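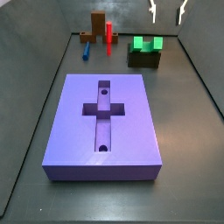
Mali Voyle opina que el segundo baño de índigo sobra, que con uno largo el algodón ya coge todo el color que va a coger y que lo demás es gastar cuba. Se lo discuto desde hace semanas y hoy por fin tengo muestras para discutirlo en condiciones.

Inicio | Cuaderno | Tintes | Telas | Archivo | Contacto

27 de agosto

Cuba de fructosa, la grande. Ha amanecido preciosa: flor cobriza en la superficie, líquido verde amarillento debajo y ese olor dulzón que ya echaba de menos. La temperatura se había quedado corta, así que la subí despacio al baño maría antes de meter nada. El pH iba bien y no lo toqué.

Algodón Resteo, el de sarga fina, descrudado ayer dos veces. La primera agua salió como té cargado, la segunda casi limpia. Corté tiras de 85 gramos y las dejé en remojo mientras removía la cuba (despacio, en círculo, sin meter aire, que luego me quejo).

Tira A: una sola inmersión, larga. Al sacarla, verde botella, y el giro a azul fue una maravilla, se veía avanzar desde los bordes. Escurrida y aclarada se quedó en un azul medio, algo plano, con una sombra más clara donde estaba el pliegue.

Tira B: dos inmersiones cortas con oxidación completa entre medias. ¡Qué diferencia! Más hondo, más parejo, y el agua de aclarado salió bastante más clara que la de A. Le froté un trapo blanco seco y apenas manchó.

Tira C: como la B, pero con una tercera. Muy oscura, tirando a violeta en los dobleces. Me encanta, aunque al frotar suelta. Puede que le faltara tiempo al aire, me pudieron las ganas.

La lana de Prisden la dejo para otra cuba. Con esta alcalinidad se me quedaría áspera y es demasiado buena para eso.

Xuân Kiều ha pasado a ver las tiras tendidas y prefiere la A para el forro, por el tono gastado. Lo apunto, tiene razón en que con el lino crudo casa mejor.

Pendiente:
- lavar las tres con jabón neutro y volver a comparar
- media tira de cada una a la ventana sur hasta diciembre
- pedir cal a Farooqui, queda un fondo de bote
- repetir la C con más aire entre baños
- cambiar la etiqueta del cubo pequeño, que ya no se lee

La cuba se queda tapada y con una cucharada más de fructosa. Mañana miro si vuelve la flor.

958 lecturas · 12 compartidos · 3 comentarios

Comentarios

tintorera_sur
La C violeta, por favor, ¡quiero ver cómo queda lavada! A mí me pasa lo mismo en los dobleces cuando la cuba está muy cargada.

Mali Voyle
Vale, la B gana. Pero prueba una inmersión única con la cuba más floja y el doble de tiempo, y entonces hablamos.

Iñaki
¿El descrudado con carbonato o solo con jabón?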